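FOR IMMEDIATE RELEASE

Hayes Hardware Opens Tool Lending Counter and Home Repair Classes in Varna

34 classes planned for first season; household membership covers borrowing and one class a month

VARNA – Hayes Hardware will open a tool lending counter at its Varna store on Monday, along with a season of evening classes in basic home repair. Members will be able to borrow hand tools, ladders, sanders and other equipment for up to seven days at a time. The classes cover painting, wall repair, caulking, simple door and window work, and the care of tools.

The program is run by Hayes Hardware together with Flisora, a tenant and homeowner education group that has taught repair skills in the Varna area for the past six years. Flisora will supply the instructors and the course materials. Hayes will supply the space, the lending stock and the staff for the counter.

"We sell a lot of tools that get used for one weekend and then sit in a closet," said Geum-ok Seo, general manager of Hayes Hardware. "Some customers want to own a good set and we're glad to sell it to them. Others need a floor sander on Saturday and never again. Up to now we had nothing to offer those people."

The lending counter opens with 900 items. They range from tape measures and putty knives to tile saws and extension ladders. Every item has a number, a printed care sheet and a storage place at the counter, and each one is checked by staff when it comes back. Tools that need sharpening or repair are taken out of circulation until the work is done. 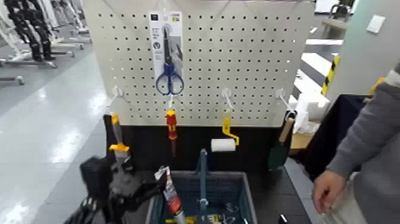 Membership is sold by household. Two adults at the same address can share one account, and either of them can pick up or return tools. A household can have up to five items out at once. Ladders and power tools count as one item each, and small sets, such as a socket set in its case, also count as one. Members may reserve tools up to two weeks ahead, either at the counter or by phone.

There is no charge for ordinary wear. Members pay for supplies that get used up, such as sandpaper, blades, roller covers and sealant, and these can be bought at the regular shelf price. Late returns are charged by the day, and the charge stops once it reaches half the replacement cost of the item.

Renters are welcome to join, and Flisora has written a one-page guide to the kinds of work that usually need a landlord's permission. Copies will be kept at the counter.

How the classes work

Classes are held in the former stockroom at the back of the store, which was cleared and rewired over the winter. The room has six workbenches, a utility sink and a row of practice walls built from standard studs and drywall. Students cut holes in the practice walls, patch them, sand them and paint them, and the panels are replaced as they wear out.

Each session runs two hours, beginning at 6:30 p.m. Enrollment is limited to 12 people. Tools and materials are provided, and students do not need any earlier experience. The youngest age for the general classes is 16. Two sessions in June are set aside for families with children ages 10 and up.

The opening season includes 34 classes. The most frequent will be "Patch and Paint," a two-evening course that takes students from a damaged wall to a finished one. Other subjects include resealing a bathtub, freeing a sticking door, replacing a window screen, hanging shelves on different kinds of wall, and reading the label on a can of paint or a tube of caulk before buying it.

"The questions we get are mostly small ones," said Hyun-seo Han, who directs the teaching program at Flisora. "People ask how long to wait between coats, or why the new caulk peeled off in a month. Usually the old caulk was still under it. You can explain that in a minute, but it sticks better when someone has scraped out a joint with their own hands."

Han said the group tested the course outline last fall at its own office, with two trial sections of "Patch and Paint." Students asked for more time on sanding and less on color choice, and the schedule was changed to match. 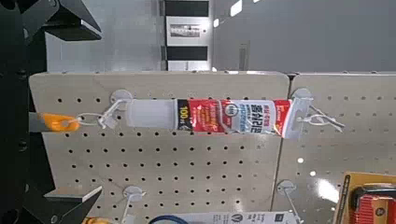
Support from Genar

The first year of the program is supported by a grant from Genar, a regional building supply distributor. The grant pays for instructor wages, printed materials and 3,000 hours of reduced-cost class time, counted per student. Those hours will go to households that meet income guidelines, which are posted at the store and at Flisora's office. Applicants fill out a short form and normally get an answer within a week.

Genar is also providing drywall, lumber and primer for the practice walls at cost. The company will have no say over which brands are used in class or stocked for lending.

Hayes and Flisora began planning the program after a survey of store customers. A total of 2,128 people filled out the form, either on paper at the register or by mail. The most common reason given for putting off a repair was not knowing how to start. Cost of tools came second, and lack of time came third. Wall damage, worn bathroom caulk and peeling trim were the repairs people most often said they had put off.

"I expected cost to be first," Seo said. "When it came out the other way, we went back and asked Flisora to make the classes the larger part of the plan. The counter was the whole idea at the start."

Donated tools

The lending counter will accept donated hand tools in working order. Screwdrivers, clamps, levels, planes, hand saws and wrenches are the most useful. Power tools can be accepted only with the original cord or battery and only after a safety check. The counter can't take gas-powered equipment, opened cans of paint or solvent, or ladders with a bent or repaired rail.

Donated tools that don't fit the lending stock will go to the class benches or be passed on to Flisora's home visit program, which helps older residents with minor repairs. Donors can ask for a receipt.
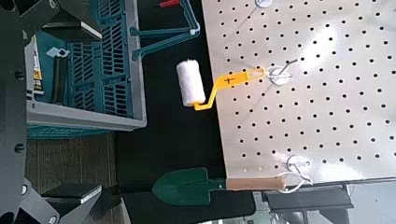 A small paint roller with a yellow handle hanging on a white pegboard.

Hours and sign-up

The tool lending counter will be open during regular store hours, except that power tools must be picked up at least one hour before closing so that staff can go over their use. Returns are accepted until closing time. Members who can't make it back before closing should call the counter – tools may not be left outside the door.

Class sign-up opens the same day as the counter and can be done in person or by phone. Places are given in the order that requests come in, and a waiting list is kept for full sessions. Students who cancel at least two days ahead may move to another date at no charge. A printed schedule is available at the store entrance.

About Hayes Hardware

Hayes Hardware is an independently owned store serving Varna and nearby towns. It carries hand tools, paint, plumbing and electrical supplies, garden goods and lumber, and offers key cutting, screen repair and blade sharpening.

About Flisora

Flisora teaches home maintenance skills to renters and homeowners through classes, printed guides and home visits. Its instructors include working painters, carpenters and plumbers.

Media contact: Geum-ok Seo, General Manager, Hayes Hardware, Varna. Interviews with instructors can be arranged through the store office.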